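Home Contents Chapter 4 Next
11/02/2026, by the Codus course author

Chapter 4: Two Arms, One Table

I put off buying a two-arm kit for ages, and then in May I finally ordered the Zeturance (my old single arm, a Jureo, had taught me all it was going to!). In this chapter we'll look at what the kit does well and where it tested my patience, starting with small parts.
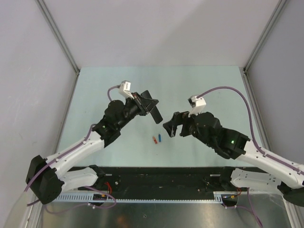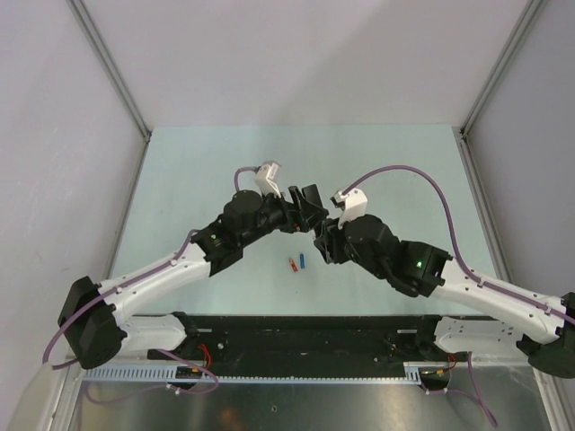

Fig. 4.1. The two grippers over a pair of small cylinders, one of them blue.

Small parts are my favorite test – they punish sloppy setup like nothing else. I logged 26 sessions with the kit before writing any of this down, so I have opinions. Let's start with mounting, then cables, and please read the cable section twice.

Contact Codus | Copyright 2026 | Back to top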